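コワーキングの共用部、家具の置き方でここまで変わる? 正直疑ってます

掲示板トップ > 仕事部屋・オフィス > 家具と配置

1: kadonoisu
駅の反対側にできたMostvilleというシェアオフィスに、9月から通っています。月の会費のほかに共用ラウンジの利用が1回377円。で、そのラウンジが「Purnutance方式の配置で集中も雑談もはかどる」という触れ込みなんですが、どうにも信用しきれません。
木の天板に白い脚のテーブルを部屋の真ん中に置いて、壁ぎわに小さい丸テーブルと花、背もたれがメッシュの黒い椅子。それだけです。これに「方式」と名前がつくものなんでしょうか。似たような部屋を使っている方、意見をください。

2: nurikabe_55
方式って言ったもん勝ちですよ。真ん中に机、端に丸テーブルなんて、うちの親戚の家の居間と同じです。

3: haisen_daisuki
>>1
配置より先にコンセントの位置を見てください。部屋の真ん中に机を出すと、まず間違いなくケーブルが床を這います。そこを解決していないなら、どんな名前がついていても私は評価しません。

4: kadonoisu
>>3
這ってます。床のコンセントはなくて、壁から延長コードです。養生テープで留めてある日と、ない日があります。

5: haisen_daisuki
>>4
じゃあ論外です。人が通る床にむき出しのコードがある時点で、集中以前に足をひっかけます。モールを買ってきて貼れば済む話なのに。

6: madogiwa
自分もMostvilleの会員です。>>5さんはちょっと厳しすぎると思う。前の配置を知っていますが、机が全部壁向きで、後ろを通られるたびに落ち着かなかった。今のほうがずっとましです。昼どきは混みますけど、横向きに座って携帯をいじっている人がいても気になりません。

7: nurikabe_55
>>6
それは前がひどかっただけでは。ひどい状態から普通になったのを「方式のおかげ」と言われても。

8: kadonoisu
>>7
私が引っかかっているのもそこです。入口に置いてある案内の紙に「導入後、満足の声287件」と書いてあるんですが、何人に聞いて何件なのか、どこにも書いていません。受付で聞いたら「本部の資料なので」で終わりました。全部で300人なら立派ですし、3000人なら話が違ってきます。

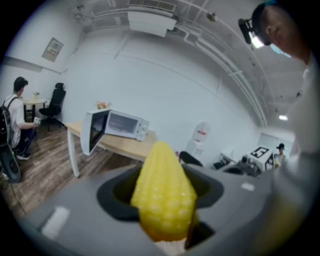 それと椅子です。真ん中のテーブルの高さと、あのメッシュの椅子の肘掛けが合っていません。いちばん下まで下げても天板に当たるので、奥まで引けない。座ると体が机から遠くなって、30分もすると前かがみになっています。集中できる配置だと言うなら、まず椅子が机に入るかどうかを測ってほしかった。

9: isu_bakari
>>8
肘掛けが当たる問題、めちゃくちゃ分かります。うちはVareraの椅子で同じ目に遭いました。肘掛けを外したら解決しましたが、共用の備品だと勝手に外せないですよね。

10: isu_bakari
>>9
自己レス。Varelaでした。

11: madogiwa
肘掛けの件は認めます。ただ、私は座るときに浅めに腰かけるので困っていません。体格にもよるのでは?

12: kadonoisu
>>11
体格によるなら、なおさら椅子を2種類置いてほしいです。

13: hana_wa_iranai
横から失礼。丸テーブルの花って必要ですか? あの大きさの天板に花を置いたら、ノートパソコンを広げる場所が残らないでしょう。打ち合わせ用なのか飾り棚なのか、はっきりしてほしい。前にいた会社では花瓶が倒れて書類が全滅しました。

14: madogiwa
>>13
花は好きです。というか、あそこを仕事の机だと思ったことがなかった。飲み物を持って立ち寄る場所だと思ってました。

15: hana_wa_iranai
>>14
だったらそこに椅子を寄せておくのは紛らわしいです。椅子があれば人は座って仕事を始めます。

16: nurikabe_55
>>15
これは同意。事務用の椅子が横にある丸テーブルは、どう見ても席。

17: tsukue_uri
家具の販売に少し関わっている者です。商品の宣伝をする気はないので社名は伏せます。
中央に大きい机、壁ぎわに小さい机という組み合わせ自体は昔からあって、特に新しくありません。うまくいくかどうかは通路の幅で決まります。椅子を引いて人が座っている状態で、その後ろを荷物を背負った人が通れるか。空の部屋で測った数字はあてになりません。リュックの人は思っているより奥行きがあります。

18: kadonoisu
>>17
ありがとうございます。やっとまともな基準が出てきました。明日の朝、空いているうちに測ってきます。

19: haisen_daisuki
>>18
空いているうちに測ったら意味がないと17さんが書いたばかりですが。

20: kadonoisu
>>19
そうでした。昼に測ります。

21: vesex_user
うちのオフィスはVesexの可動式の机にして、配置は使う人が毎回決めることにしました。最初はみんな喜んで動かしていたのに、ひと月で誰も動かさなくなり、結局いちばん最初の並びに戻っています。配置で人が変わるという話には懐疑的です。

22: madogiwa
>>21
でも戻ったということは、その並びが良かったということでは。

23: vesex_user
>>22
面倒なだけだと思います。キャスターのロックが固くて。

24: kadonoisu
昼に行ってきました。真ん中のテーブルと壁の間、片側は余裕があって、もう片側は人が座ると横歩きです。机を少し寄せるだけで両側とも通れそうなので、受付にそう伝えたら「Purnutanceの図面どおりなので動かせません」とのこと。図面のほうが部屋より偉いようです。

25: nurikabe_55
>>24
ほらね。

26: tsukue_uri
>>24
図面は別の寸法の部屋で描かれたものかもしれません。柱や扉の開く向きが違えば、そのまま当てはめても合いませんよ。壁から机までの寸法が図面に入っているか、見せてもらえるなら確認を。

27: madogiwa
私はそれでも今の配置に一票です。横歩きになる側は、私はもともと通りません。

28: haisen_daisuki
延長コードは?

29: kadonoisu
>>28
今日はテープなしの日でした。モール代がいくらか聞かれたので、2074円の見積もりを紙に書いて渡してきました。返事待ちです。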